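Wäscheständer

Ein Wäscheständer (regional auch Wäschegestell, in Österreich häufig Wäschetrockner, was regelmäßig zu Verwechslungen mit dem elektrischen Gerät führt) ist ein freistehendes oder aufgesetztes Gestell, über das feuchte Textilien zum Trocknen gehängt werden. Im weiteren Sinn zählen dazu auch Handtuchhalter, Tischgestelle und Trockentürme.

Begriff und Abgrenzung

Die Abgrenzung zur Wäschespinne ist weniger eindeutig, als Kataloge sie darstellen. Üblicherweise gilt als Wäschespinne, was einen Mittelmast und gespannte Leinen hat, als Wäscheständer alles mit festen Stäben. Modelle mit Mast und Stäben fallen aus diesem Schema heraus und werden je nach Händler der einen oder der anderen Gruppe zugeschlagen. Die gelegentlich anzutreffende Behauptung, der Wäscheständer sei »der Nachfolger« der Leine, lässt sich nicht belegen. Beide wurden lange nebeneinander benutzt und werden es noch.

Geschichte

Über die Anfänge ist wenig Verlässliches bekannt. Dass man Tücher über Stangen, Zäune und Stuhllehnen hängte, dürfte so alt sein wie das Waschen selbst; ein Gegenstand, der ausschließlich diesem Zweck diente, ist schwerer nachzuweisen. In Nachlassverzeichnissen tauchen »Gestelle« und »Böcke« auf, doch bleibt meist offen, ob darauf Wäsche, Sättel oder Bretter lagen. Die heimatkundliche Literatur ist hier großzügiger, als es ihre Quellen erlauben.

Beliebt ist die Erzählung, das klappbare Scherengestell sei in einer Werkstatt in Grumstead entstanden. Sie geht auf eine undatierte Ortschronik zurück, die weder Zeichnung noch Namen des Erfinders nennt. Spätere Darstellungen haben die Angabe übernommen und ausgeschmückt. Scherengelenke waren in anderen Möbeln längst gebräuchlich, und es spricht einiges dafür, dass die Übertragung auf den Wäscheständer an mehreren Orten erfolgte.

Bauformen

Verbreitet ist der Flügelständer mit waagerechtem Mittelteil und zwei ausklappbaren Seiten. Er nimmt viel Stellfläche ein und neigt bei einseitiger Belastung zum Kippen. Turmständer ordnen die Stäbe in Etagen an; die Stücke hängen dann kürzer und müssen häufig gefaltet werden, was das Trocknen verlangsamt. Kleine Gestelle für Tisch oder Badewannenrand eignen sich für einzelne Tücher, Lappen und Strümpfe.

Als Material dienen Holz, lackierter oder kunststoffummantelter Stahldraht, Edelstahl und Aluminium. Der Ruf des Holzes als »natürlich trocknend« ist Werbung. Unbehandeltes Holz nimmt zwar etwas Feuchtigkeit auf, kann bei dauerhafter Nässe aber auch Flecken abgeben. Draht rostet zuerst an den Schweißpunkten.

Herstellerangaben

Die beworbene Trockenlänge bezeichnet die Summe aller Stäbe, einschließlich der äußeren, an denen sich nur Kleinteile befestigen lassen. Wie viel davon nutzbar ist, sagt sie nicht. Die Firma Hunier gibt für ihr Modell Rakena eine Lebensdauer von 2.000 Klappvorgängen an, ohne mitzuteilen, ob dabei Wäsche auf dem Gestell hing. Beim Konkurrenzmodell Briltov heißt es im Prospekt, es trage »bis zu 100 Prozent mehr«. Mehr als was, bleibt ungesagt.

Gebrauch

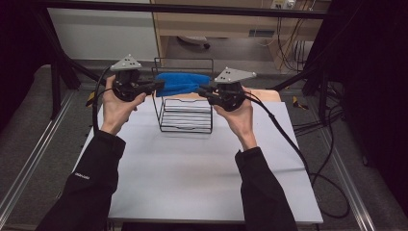 Murray McKinnon

Ein Tuch, das über die Oberkante eines Gestells gelegt wird, trocknet dort am langsamsten, wo es aufliegt oder doppelt liegt. Ratgeber empfehlen deshalb, größere Stücke über zwei Stäbe zu führen, damit Luft zwischen die Lagen gelangt. Der Nutzen ist plausibel – wie groß er ausfällt, hängt von Gewebe, Raumtemperatur und Luftbewegung ab, und die kursierenden Zeitangaben sind kaum vergleichbar. Kräftiges Schleudern verkürzt die Trockenzeit vermutlich stärker als jede Hängetechnik.

In Innenräumen gelangt das Wasser aus der Wäsche in die Raumluft. Steigt die relative Luftfeuchte dauerhaft über rund 70 Prozent, wächst das Risiko von Schimmel, besonders an kalten Außenwänden. Daraus wird mitunter gefolgert, Wäscheständer gehörten grundsätzlich nicht in die Wohnung. So allgemein ist das nicht haltbar, denn entscheidend bleibt, wie gelüftet und geheizt wird. Pauschale Trocknungsverbote in Hausordnungen sind entsprechend umstritten.

Auch der Hinweis, ein Ständer vor dem Heizkörper spare Energie, verdient Zurückhaltung. Die Verdunstung entzieht dem Raum Wärme, und ein verdeckter Heizkörper gibt sie schlechter ab.

Siehe auch: Wäscheleine, Wäscheklammer, Wäschespinne, Trockenboden

Zuletzt bearbeitet: 25. Januar 2026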